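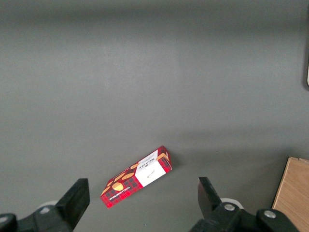

Jul 4, 2022 – Joltik has opened a tabletop storage range for small kitchens, sold under the Tully name. The first piece is a wooden cabinet with a single drawer, made for tea, biscuits and other small items. An 11-inch version follows in February.

"People asked for one drawer that opens easily," said product lead Nazma Patwary. 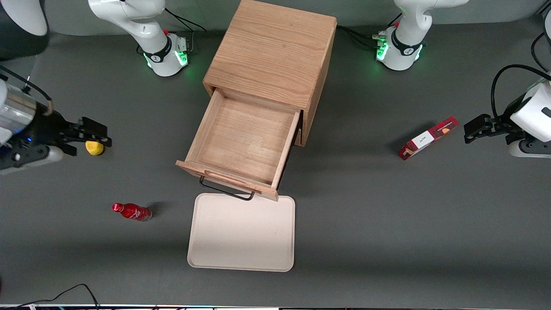
Single-drawer cabinet in a light oak color, with tray.

Press contact: Urmila Rastogi, Joltik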